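What Is a Circuit Board?
A page for young readers, by Evangelia Spanos
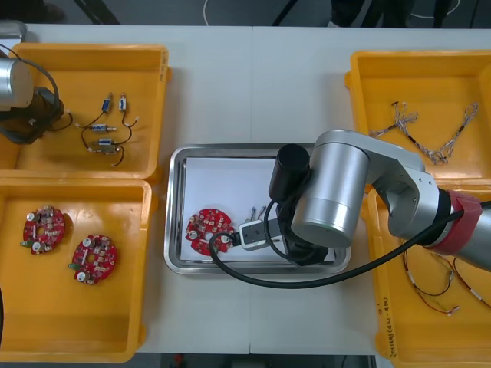
A round red circuit board on a sheet of white paper, in a steel tray with yellow bins around it.

If you take the back off a radio, a toy car or a kitchen timer, you will nearly always find a thin, flat piece with lots of tiny bits stuck to it. It is called a circuit board. Its full name is a printed circuit board, and people often shorten that to PCB.

A circuit board has two jobs. It holds the small electrical parts in place, and it joins them together so that electricity can travel from one part to the next.

What is a circuit?

A circuit is a path that electricity can go round. It has to be a complete loop. If there is a gap anywhere in the loop, the electricity stops. A light switch works this way. When you turn the light off, the switch makes a gap. When you turn it on, the gap closes and the lamp lights up.

A lamp has a very simple circuit. A radio needs many paths, and some of them have to cross without touching. You could make all those paths with wires, and people used to do that. Old radios were full of wires, each one fixed by hand. It took a long time, and it was easy to put a wire in the wrong place.

Where are the wires now?

On a circuit board, the wires have been swapped for thin lines of copper. The lines are called tracks. Copper is a metal that electricity moves through easily. The rest of the board is made from something electricity cannot easily move through, so it stays on the tracks.

Many boards have tracks on both sides. Some have extra layers of tracks hidden inside, like the filling in a sandwich. Little holes lined with metal join one layer to another.

Why are boards different colours?

Most boards you see are green. The colour comes from a coating that covers the copper and protects it. It also stops the solder from going where it should not. The coating can be green, red, blue, black, white or yellow, and the board works just the same. A factory might choose red because it looks smart or because it helps people tell one kind of board from another.

Boards can be different shapes too. Rectangles are the most common, and they are easy to cut out of a big sheet with not much left over. A round board is useful when it has to fit inside something round, such as some lamps and smoke alarms.

What are all the little bits?

The bits on the board are called components. Here are some you might find.

Capacitors store a small amount of electricity and let it out again when it is needed. Some are shaped like tiny drums or tins. Others are so small that they look like crumbs.

Resistors make it harder for electricity to get through. They are used to protect parts that would be damaged by too much of it.

LEDs are small lights. The letters stand for light-emitting diode.

Chips are usually flat and black, with metal legs or pads. A chip has a great many very small circuits inside it.

Some components have long legs that go through holes in the board. Others sit flat on top and have no long legs at all. The flat kind are called surface-mounted parts. They can be smaller than a grain of rice, and people who work with them often use tweezers and a magnifying glass.

How do the bits stay on?

They are held on with solder, which you say like "sol-der" in Britain, although some people say "sodder". Solder is a metal that melts at a lower heat than copper does. When it cools it goes hard, and it holds the component to the board. Electricity can go through it as well.

Soldering tools get hot enough to burn you badly, so this is a job to do only with a trained adult.

How many parts are there?

It depends on what the board is for. The board from a doorbell we took apart at the Takurstead Science Room in January had 35 components. A much bigger one, from an old telephone exchange, had 1,582. Our Saturday club counted them in pencil on a photograph, and it took 3 visits.

Looking after a board

Circuit boards do not like water, dust or being bent. They can also be harmed by static electricity, the same thing that makes your hair stand up when you pull off a jumper. You might not even feel the spark, but a chip can be spoiled by it. Hold a board by its edges and keep your fingers off the components.

Never open anything that plugs into the wall, even if it is switched off. Some capacitors can hold electricity after the plug has been pulled out.

What happens to old boards?

Please do not put them in the kitchen bin. Boards contain copper and sometimes a little gold, and these can be taken out and used again. Some of the other materials are bad for the soil. Ask a grown-up to take old electrical things to a recycling centre. Many have a separate container for small items.

Words to know

Circuit: a complete path for electricity.
Component: one of the parts fixed to a board.
Copper: a reddish-brown metal used for tracks and wires.
Solder: metal that is melted to join parts together.
Track: a thin copper line on a circuit board.

Page last checked March 5, 2018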